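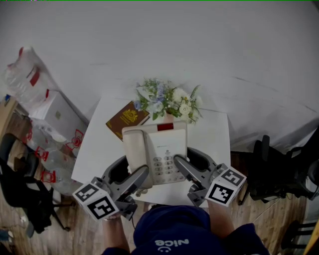 Notes for Friday, access to public records, second half

Start with the Popescu request. It was sent to the city police in October and asked for the rules on keeping number plate data. The answer came after 156 days: 1,461 pages, most of them blacked out.

Say slowly: a late answer can be challenged also when the pages have arrived.

Then the appeal. Kirsten Dhillon wrote it in 6 paragraphs. Read only the second one, where she asks which exemption was used for each page. The police had given one exemption for everything.

Pause. Ask who in the room has made an appeal.

Fees: they first wanted 400 euros. Fergal Duggan will speak on this after me, so do not go into it.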